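Workshop notebook - November, Friday, started 9.30

Tarnish test, second go. Magdy wants to know if the Bromis dip is worth what they charge for it. The leaflet says it "restores and protects". I have read a lot of leaflets.

Set-up as before. Silver offcuts from the scrap tin, all cut from the same strip this time, because Shagufta was right that last month's lot was a mixture and the result meant nothing. Darkened them over egg yolk in a lidded tub until they were an even brown. The shed still stinks.

Four baths:
1. Bromis, neat, straight from the bottle
2. Bromis let down with the same amount of water
3. Washing soda and foil, hot tap water, 100 ml
4. Warm water and washing-up liquid (control)

50 seconds in each, rinse, pat dry, no rubbing. Osamu rubbed his last time and then told us how well it had worked.

Results so far. Neat Bromis clears the brown fastest, no argument. It also leaves a flat greyish look I don't like, and I'd want to polish after it, so where is the saving? The weaker bath was patchy. Soda and foil did nearly as well as the neat stuff, provided the piece touched the foil. Control did nothing, as a control should.

The "protects" part I don't believe at all yet. Weighed the neat strip before and after and got the same reading, but our scale is too coarse to tell me anything, so please don't quote that, Fikri. Strips are back on the shelf, uncovered, next to an undipped one. Will look again in 216 hours.

Plated and mixed-metal chain is another question. I would not put any of it in a dip on the strength of today. Same goes for anything with stones or a cord on it. Pick the knots out and sort first, clean second. 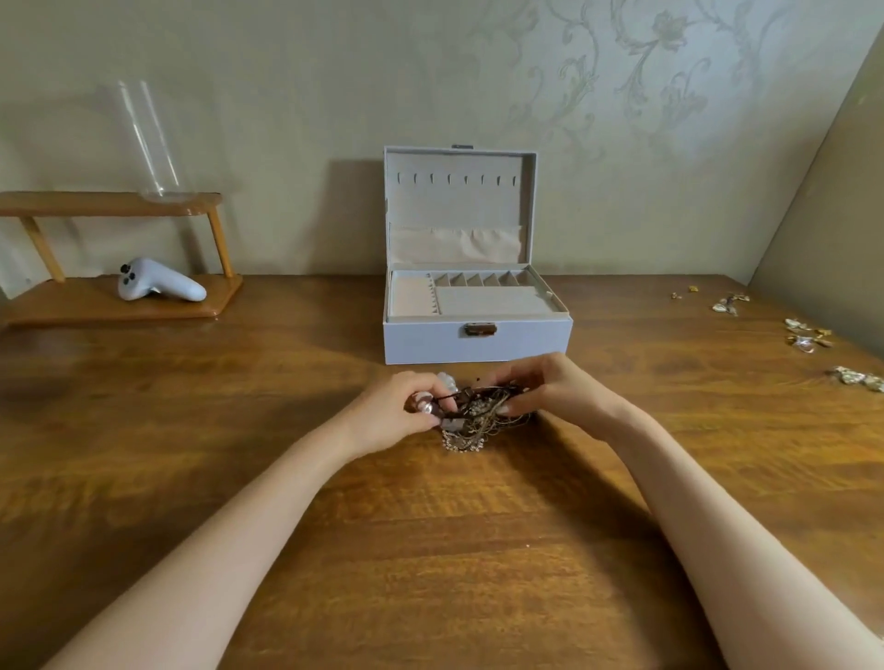
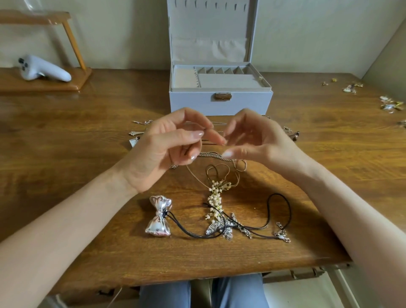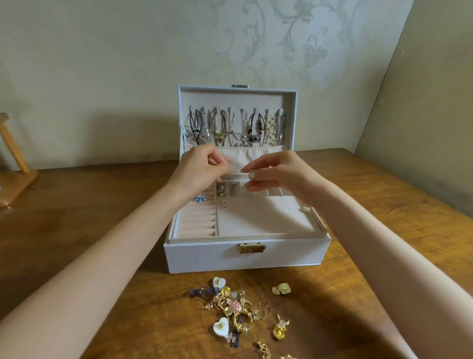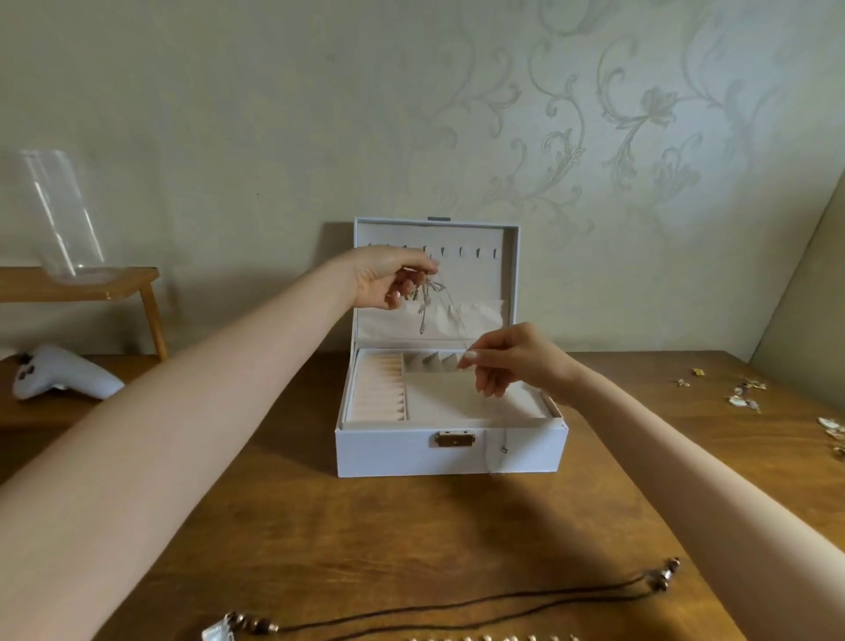 Ridwan says the Grarnum cloths do the same job as the dip for less money. He said that about the Flurnel paste as well - and we all remember the Flurnel paste. If he brings one in I'll run it against the soda bath, same strip, same light, and somebody other than Ridwan does the judging.

To do:
- order more strip, same thickness
- borrow a finer scale from Wuisan, ask nicely
- new lid for the egg tub
- ask Bromis what the protective layer is supposed to be made of. Second time of asking.

Packed up at 4. Left the window open.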